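Kuruc Botis review: four months with a cheap phone and a big battery

By Marcela Hájek
17 September 2020

I bought the Botis in May, when my old phone stopped charging unless I held the cable with one finger. I paid 300 for it with my own money. Kuruc did not send me anything and does not know I am writing. I mention it because the first reviews came out after two days of use, and two days with a phone is not much.

The model is the one with 64 GB of storage. There is also a 128 GB version, but the shop did not have it and I did not want to wait.

In the box

You get the phone, a charger, a cable, a pin for the SIM tray and a clear case of soft plastic. The case turned yellow in the second month. I replaced it with one from Hilcombe, which is thicker and makes the volume buttons a little hard to press, but it has kept its color. There are no headphones. The phone has a normal headphone jack at the bottom, so I use my old ones.

Body and buttons

The back is plastic and does not pretend to be glass. I like this. It has dropped twice from my kitchen counter and once on the stairs of my building, and there is one small mark near the camera. The power button is on the right and has the fingerprint reader in it. The reader works eight times from ten, I would say, and worse if I have just washed dishes. Left-handed people will have to use the index finger, and they should try it in a shop first.

The phone is heavy. My sister, who has small hands, held it for a minute and gave it back.

Screen

It is an LCD screen, bright enough for reading in the shade. In direct sun I must put the brightness to maximum and still turn my back to the light. Colors are a bit cold from the factory. In the settings, under Display and then Tone, you can move the slider toward warm, and after this I was satisfied. The automatic brightness is nervous. On the bus it goes up and down with every tree, and in June I switched it off and did not switch it on again.

Speed

For messages, maps, e-mail and the browser, the Botis is fast enough. It takes a moment to open the camera, and this moment is long when a child or a dog is doing something funny. I ran the Harkau benchmark because people always ask for it. The result was 1062 on the first run, when the phone was fresh out of the box, and 1198 after the July update. I cannot feel the difference in my hand. I play only one game, with cards, and it runs well. A friend put a racing game on it and the phone became warm behind the camera after a quarter of an hour, and the picture started to jump.

With many tabs open the browser forgets the old ones and loads them again. If you fill out long forms on your phone, save often.

Battery

The reason to buy this phone. I charge it every second evening, and on a quiet weekend it has lasted from Friday night to Monday morning. Charging is slow. From almost empty to full it needs most of the evening, and a stronger charger from my laptop did not make it quicker.

One warning. Kuruc installs its own battery saver, and it closes applications you want to keep open. I missed two calls in a messaging app before I found the list of exceptions. It is under Battery, then More, then Protected Apps. Put there everything that must ring.

Camera

In daylight the pictures are good. In the evening they are soft, and faces look like they were washed too many times. There is a night mode, but you must hold still for several seconds and so must the other person. The second lens is for close pictures and has such low resolution that I stopped using it. Video is fine if you stand, shaky if you walk.

Sound and calls

People hear me well, also on the street. The speaker is a single one at the bottom edge and my palm covers it when I hold the phone sideways. I have learned to turn it the other way around.

Software

It came with Android 10 and eleven applications I did not ask for. Seven of them could be removed. The keyboard was set to show me stickers, and this can be turned off too. I have received two security updates since May, and the last is from July, so I am already waiting. Kuruc says on the box that there will be one new version of Android. It does not say when.

The app lock is a nice addition. You choose the applications and each one asks for the fingerprint or a separate code before it opens. I use it for the bank and for the photo gallery. Please write your code somewhere, as there is no way to recover it without erasing the phone. The support page was clear on this point, though I had to read it three times to find it.

Should you buy it?

If you want a phone for calls, maps and reading, and you hate looking for a socket, yes. If you take many pictures in the evening, spend more. I am keeping mine, and I hope for the next update before winter.
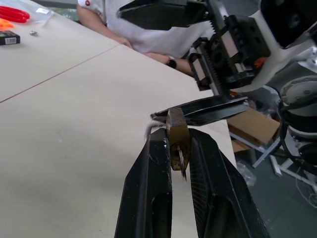
A small brass padlock with its key in the keyway.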